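4.3 Recording a session in a furnished room

Read section 4.2 (pairing the grippers) first. The steps below apply to the Tudon hand-held gripper, left and right units.

1. Charge both units until the status light stays green. Do not begin a session on a battery below 62 per cent.

2. Check that the number on each label matches the number shown in the Tudon app. If they differ, scan the QR code again.

3. Wipe the lenses with a dry cloth. Fingerprints spoil more recordings than anything else.

4. Close the finger pads fully, then open them fully, and press Set. The app stores these two positions as the limits of travel.

5. Choose a task from the list and read it aloud before you start. Bedroom tasks include folding a cloth, straightening a pillow and moving a bag from one place to another.

6. Press Record and hold still for two seconds — the tracker needs this to find its starting point.

7. Carry out the task at an ordinary pace. Use only the finger pads to touch objects, and keep your free hand away from the work.

8. Press Stop, then mark the take Keep or Discard. A dropped object does not spoil a take if you pick it up with the gripper and carry on.

9. Move the objects to new positions and repeat. A full set is 12 takes per task.

Note: Leave the room as you find it. Bedding, curtains and everyday clutter are wanted in the recordings. Daylight from a window is acceptable, but do not point the lenses straight at the glass during step 6.

Note: A second person may stay in the room. Ask for their consent on the form in Appendix B before you press Record.

Caution: Keep the cable clear of the fingers at all times. Do not pull on it to free a jammed pad.

Caution: Do not lift hot, sharp or open containers with the gripper. 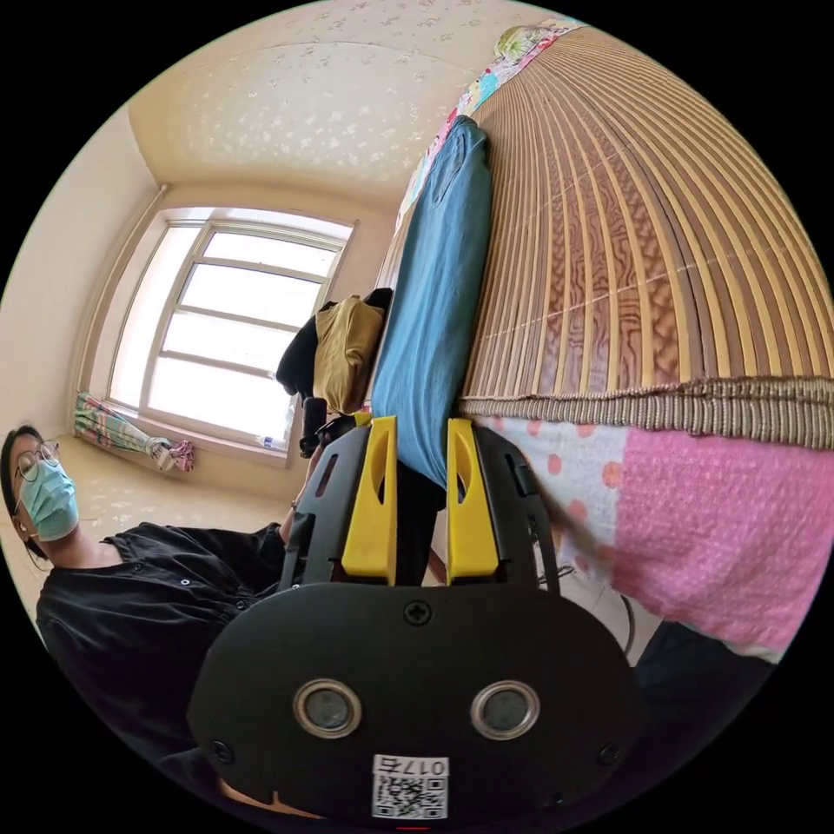 Nokuthula Rampersad: Step 9 could say how far to move things. I was shifting the bag a few centimetres each time and the whole set came back as too similar. Half a metre or more was accepted.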